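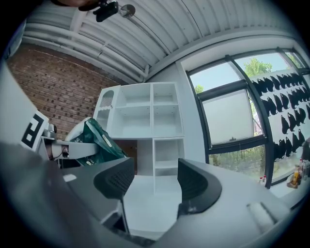
Blick aus der Greiferkamera: dunkelgrüner Beutel vor dem weißen Regalmöbel.

Parkum – Begleittext zum Datensatz, Stand 1/2/21

Schön, dass Sie hergefunden haben! Parkum ist eine Sammlung von Demonstrationen, in denen weiche, verformbare Dinge (Beutel, Tücher, Stoffreste) mit zwei Handgreifern in Fächer gelegt und wieder herausgeholt werden. Uns interessiert, ob eine Strategie, die nur aus solchen handgeführten Aufnahmen lernt, später auf einem zweiarmigen Roboter zurechtkommt, ohne dass man ihn vorher auch nur einmal ferngesteuert hat.

Umfang
1787 Episoden, 41 verschiedene Gegenstände, 5 Räume. Dazu kommen 117 Episoden, die wir als Testmenge zurückgehalten haben und bitte auch bei Ihnen nicht ins Training wandern sollten.

Aufnahme
Jede Episode enthält die Bilder beider Greiferkameras und eine Kopfansicht, dazu die Öffnungsweite der Finger. Die relative Lage der Greifer zueinander schätzen wir über die quadratischen Marker auf den Gehäusen.
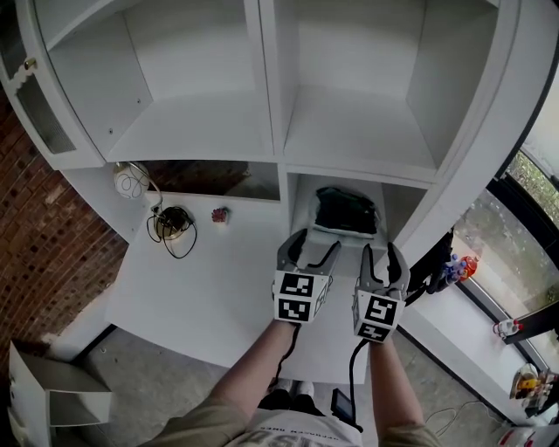
Bei tiefen Fächern verschwinden die Marker leider gern einmal hinter einer Kante, und dann wird die Lage interpoliert; solche Abschnitte tragen in der Spalte »lage_ok« eine Null. Wer es genau braucht, filtert sie am besten gleich beim Laden heraus.

Erste Ergebnisse
Unser Basismodell Salazar legt gefaltete Tücher recht zuverlässig ab, tut sich mit zerknitterten Beuteln aber noch schwer, besonders wenn beide Greifer gleichzeitig zufassen müssen. Über Vergleichswerte freuen wir uns wirklich sehr!

Bekannte Lücken
Gegenlicht am Fenster ist häufig, Aufnahmen bei Dunkelheit fehlen ganz. Die Zeitstempel aus dem Raum Demadton wurden im Januar nachträglich korrigiert, ältere Kopien bitte ersetzen.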